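The arm that wouldn't reach the table

November 18, 2021
48 shares | 3 comments

I'd been at the Anetti lab in Prorkville for less than an hour when Ivo missed the table. Ivo is the control program they've been training there, and it lives almost entirely in simulation, so the only thing hurt was everyone's mood. Still, I winced!

The job was dead simple: reach over, get to the tabletop, stop. It had managed that all through January on the old software. Then came an update, and out of 52 fresh runs, 29 ended with the gripper parked in mid-air (the rest were fine, which made it so much harder to track down).

I watched a few of the bad ones over a mug of terrible tea. The arm would set off nicely, slow down as if it had arrived, and log a success – a success! – with nothing anywhere near its fingers.
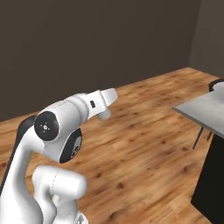
The culprit was a table position saved in the wrong coordinates. Ivo was checking itself against a table that existed only in a settings file, and so was the safety check meant to catch it. That second bit is what bothered me on the drive home. On a real arm, with a real person leaning in because the log says the move is finished, I wouldn't want to be the one leaning.

They've now split the two, so the safety check gets its table position from a separate source. Run 1627 was the first clean one, and I'm told there was cake.

COMMENTS

gumleaf_pete: Had the same thing with a palletiser at work. Log said done, pallet said otherwise.

Marnie K: So who checks the separate source?

tinkershed: Good read, more of these please.

RELATED
Inside the Tkachenko welding line
Why e-stops get taped over
My week with a robot mower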